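Visit Report: Data Collection Program, Vostham, Jonduvthorpe Site

Prepared by Leonor Correia for the Marinho technical exchange

Purpose of the visit

The delegation was received at the Jonduvthorpe site in July to observe how Vostham gathers manipulation examples for its Sasudell learning system. The program uses hand-held grippers carried by trained staff. Two operators were on duty during the visit.

Organization of the work

Each operator is assigned an object and a short instruction, such as "pick up the bottle and set it down again." A recording lasts no more than 15 seconds. The daily target is 400 accepted recordings per operator, and those that fail review are repeated the following morning.
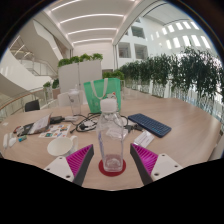

Vostham treats the approach to an object as a separate stage of each example, with its own label. Operators are asked to bring the tool in slowly and to keep the object between the fingers before closing them. For the water bottle, a round red coaster marks the standing position at the near edge of the table, and the ribbed magenta pads are kept open on either side of it. Clear plastic was described to us as one of the harder materials in the current object list.

Site and surroundings

Recording is done in ordinary shared areas of the building, including the upper level beside the atrium. The program manager explained that the system must learn to work among everyday belongings and in daylight. Tables are therefore not cleared before a session. Operators change position after every 30 recordings.

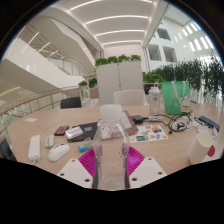
The grasp itself is reviewed more strictly than any other stage. Reviewers check that the object is upright, that both pads are in contact, and that the camera view has not been blocked. With a transparent bottle held between the fingers, the mice, cables and sticker sheet on the table remain part of the record, and the objects seen through the plastic appear distorted. Reviewers do not reject an example on that ground.

Matters for follow-up

The delegation requested a copy of the labeling guide and the list of rejection codes. Vostham agreed to supply both through the Marinho office. A question on how recordings from different operators are balanced was left open and will be raised at the next exchange.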